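Learning to leave the door open

24 Sep 2026
by Erlinda Enriquez

For many years I believed that a washing machine cleans itself. It is full of water and soap almost every day, so what could be dirty in it? My mother never washed hers, or I never saw her do it. Then in June I took out my good white towels and they smelled like an old cellar, and I had to begin to learn.

My first idea was more powder. I can tell you now that more powder is a bad idea. I also tried a softener with the smell of lavender, and for one week I had towels that smelled of lavender and cellar together. My neighbour Rivadeneyra, from the floor above, came for coffee and I complained to her. She asked me when I last looked inside the fold of the rubber. I did not know that the rubber has a fold.

So after she went home I pulled it back with my finger. I found grey slime, a hair grip, 19 cents in small coins and a piece of a paper receipt from Lotano, where I buy my bread. It was not a pleasant evening. I used an old toothbrush, warm water and white vinegar, and I needed 5 cloths before the last one stayed clean. Later I read that some makers do not like vinegar on the rubber, so now I take only a little washing-up liquid and wipe it well with plain water after.

The second place was the filter, behind the small cover low on the front. I opened it without thinking, and the water came out over the floor. Please put a flat dish and a towel there before you start, and turn it slowly. Inside mine was a button, a lot of fluff and something that was once a tissue. You must also wait until the machine is cold, if you washed something hot before.

The third was the drawer for the powder. It comes out completely, which I did not know after 9 years of using this kind of machine. I left it in the sink for the night and cleaned the corners with the same toothbrush.

After all this I did one empty wash at the hottest temperature. The towels I washed two times, with less powder than before and no softener. The smell went away. Not all from the first day, but after the second wash even my husband noticed it, and he does not notice towels.

Now I have a small routine, and it takes me maybe the time of boiling the kettle. When the last load is out, I dry the rubber with a cloth, especially at the bottom where the water stays. Then I leave the door wide open until the evening. I had always closed it at once — it looked more tidy to me — and I think this was my biggest mistake.

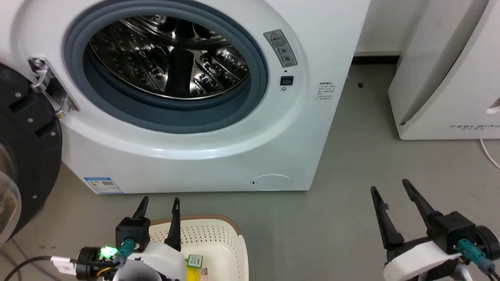 The door open wide, with the drum and the rubber ring in view.

The filter I do once a month, on the same day when I pay the bills, so I do not forget. The drawer I do when I see that it needs it.

I also looked at the special cleaning tablets. In the shop there was a box from Weltum and another one from Busness, and I stood with both in my hands for a long time and bought neither. If you use them and you are happy, write to me, I would like to know. I am still not sure if they do more than the hot empty wash.

Next I want to write about the iron, which has left a brown mark on a pillowcase that I liked very much. First I must find out how to clean it.

Contact: use the letter form | © Erlinda Enriquez | Back to top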